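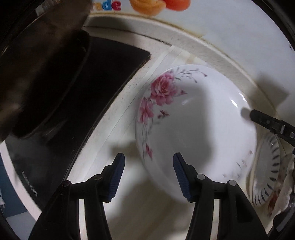
Figure 1. White porcelain plate with a pink rose on the rim.

Decorated Tableware in the Homes of Prarkholm
Student project report by Dalia Raudsepp
Supervisor: Ülle Lill

1. Introduction

In my grandmother's home the plates with flowers were kept for guests, and we children ate from plain ones. I wanted to know if other families in Prarkholm had the same custom, and if they still follow it. The Toom shop on the harbor street sold tableware until the year 2000, and many older people remember it well.

2. Method

In August I visited 15 households. I asked the same questions in each home and wrote the answers by hand. I also read the sales book of the Toom shop, which is kept in the Nillcombe local museum. The book has 502 entries for porcelain. Some pages are difficult to read, and I left these out from my comparison.

3. Results

Flower patterns were sold more often than plain white or gold line. Roses are named most often in the book, after them cornflowers. Families usually bought a few pieces at a time and not a full set, so the patterns in one cupboard often do not match.

Older people said that the good plates were used at weddings, funerals and name days. Younger people use them every day or do not use them at all — two families had given theirs away.

4. Problems

I did not ask about the price in my first interviews, and this I regret. The word "service" was also understood in different ways, as a full set or as any good plate.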